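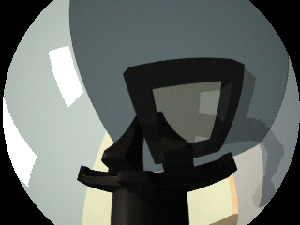 Where does a club cricketer in the American Midwest go when the season is called off? Into the driveway, mostly, with a taped tennis ball and whichever neighbor can be talked into bowling.

Anju Joshi spent last summer that way. She opens the batting for Lastitz, a women's side that plays on a matting pitch laid over two old softball diamonds, and in a normal year she'd have had her weekends booked solid from May until the leaves came down. Instead she chalked a set of stumps on the garage door and faced 100 balls a day, some of them from her father, who bowls a slow off-break and argues every decision (he argued them in league matches too, she tells me, with great affection).

The league is back now, or nearly. The fixture list came out on Apr 12, 2021, and by that evening it had been forwarded around every family group chat in the club. Lastitz open at home to Vatier, then travel to Aliyu for a 30-over match in July that everyone seems to be looking forward to – partly for the cricket and partly, I gather, for the lunch.

Clodagh Sheehan, the captain, grew up playing in County Wicklow and moved over for work, thinking her cricket was finished. She found the club through a card pinned up in a grocery store. When we spoke she had just come in from the first outdoor net and was still out of breath.

"Everybody's timing was awful," she said, laughing. "I bowled 3 wides in a row and I've never been so happy."

She has kept the old scorebook on her kitchen shelf all this while, and she read me bits of it over the phone: the day they chased down Orkora with a ball to spare, the afternoon it hailed, and Joshi's season total of 484 runs, underlined twice in green ink. There are plenty of blank pages left at the back. The opening match starts at ten in the morning, and the grass around the mat still needs cutting.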